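Subject: Re: [lowcost-manip] filtering demos before training, does it pay?
From: Rochelle Boateng
To: lowcost-manip list

Hi Sioned, hi everyone,

Sorry for the slow reply, August got away from me completely (two kids home from camp and a printer with a clogged nozzle, you can imagine). I did want to answer this properly, though, because it's a question I have been chewing on all summer, and I finally have something to say beyond a hunch.

Sioned Parri wrote:

> We've been recording teleoperated demos for a pick-and-place task and
> some of them are frankly ugly: long pauses, second tries, the operator
> wandering off course and coming back. My instinct is to throw the ugly
> ones out before training. My labmate's instinct is to keep everything,
> on the theory that the policy learns to recover from the messy ones.
> Has anyone here compared the two on a cheap arm? Most of what I can
> find is on much nicer hardware than ours.
>
> Also, if you did filter, how did you decide what to cut? Watching
> every episode by hand is not going to happen.

So, yes, we compared them, and I think you and your labmate are both partly right, which I realize is a very diplomatic thing to say! Let me tell you what we did and you can judge for yourself.

The task is bricks into a bin. Toy bricks and little stacks of bricks on a table, the operator drives the arm with a leader arm, and one episode is one brick picked up and dropped in the box. We recorded 2,000 episodes over the spring and early summer. I wrote a small script called Limetti (named after a cookie, please don't ask) that goes through the joint logs and flags anything where the gripper closes more than twice, or where the arm sits still for longer than a couple of seconds in the middle of a reach. It never looks at the video at all, so it runs through the whole set while you make coffee. 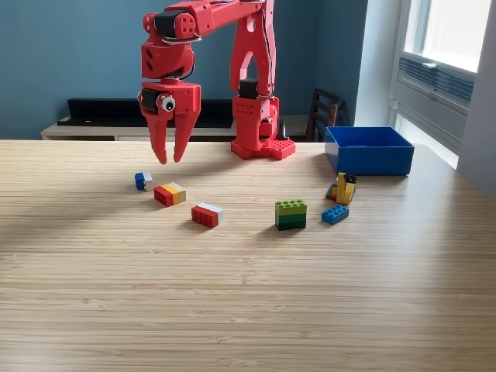 Rochelle Boateng, Mathebula group, brick sorting bench

Limetti's first pass was far too greedy and wanted to bin a huge part of the data. When I sat down and looked at what it had flagged, I found that the second tries were almost all fine. The fingers come down, miss a stud, open, shift over a little and get it. That's just the behavior your labmate wants to keep, and I agree with her or him. The long pauses were another matter. The policy we trained with the pauses left in picked up the habit of hovering over a brick and staying there, sometimes until we gave up and hit stop.

So I changed the rule to cut only for pauses and for logs with dropped packets, and that left us with 1,942 episodes. A very small cut! I honestly expected it to make no difference. We trained the same policy twice, same seed, same number of steps, once on the full set and once on the trimmed one. Then we ran each of them for 16 trials with the bricks laid out in fresh positions that we had marked on a paper template, so that both policies faced the same layouts. The full set got the brick into the box in nine trials. The trimmed set did it in 14.

Now please take that with plenty of salt. Sixteen trials is a small number and one seed is one seed. I would love to tell you it's a solid result and I can't. What I feel better about is the kind of failure. With the full set, most of the misses were the hovering I mentioned. With the trimmed set we didn't get any hovering, and both misses were bad grasps on tall stacks, with the fingers catching the top layer and pulling it off the rest.

On your second question, I'd start with joint velocities and nothing fancier. Take the stretch between the first motion and the gripper closing, and look for the longest run where every joint is close to still. Plot a histogram of those before you choose a cutoff. Ours had a clear gap in it, so choosing was easy, but yours may not, particularly if several people take turns driving.

One thing I got wrong early on: I was also trimming the still part at the end of each episode, after the drop, and the arm stopped learning to finish. It would let go of the brick and then drift. Leave the ending alone.

I'm happy to send you the script. It assumes our log format, so you'd need to change the loader, and the comments are a little embarrassing in places. If you can run it on your own demos and tell me how many it flags, I'd be very grateful, as I've only ever had our own bench to try it on.

Warmly,
Rochelle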